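From: Drurkau Cabling
To: Jellamgate installers list
Date: December 2022
Subject: Re: Patch panel labels and the new handover form

Chaudhry Networks wrote:
> Has anyone had a job bounced for labelling yet? We sent one in
> with the numbers on the panel but not on the outlets, and
> they want both before they'll sign it off. Is that new?

Yes, we had one sent back as well! It was the Rastine office job, 643 outlets over two floors, and every panel was labelled beautifully (I did them myself, so I would say that). The outlets had the old numbers on from the previous fit-out and I'd assumed we could leave them alone and put a conversion table in the folder. No such luck.

I don't think the rule is new. It was in the June version of the form, page 2, in the small print under the test results, and I'd simply never read that far down. 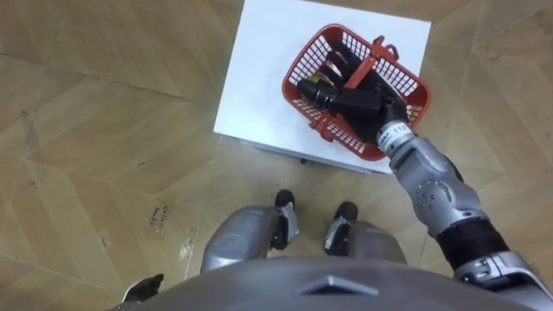

Anyway, we went back and relabelled the lot, which took two of us a day and a half and a shocking amount of label tape. The printed wrap-round ones stay put much better than the flat sort, especially on the older faceplates with the slightly textured finish.

One thing I'm still not sure of: do they want the floor number in front on a single-storey site? I've left it off for now. If you've had one passed either way, could you post the format you used? I've got 20 outlets to finish next week and I'd rather only do them once.

Cheers,
Drurkau Cabling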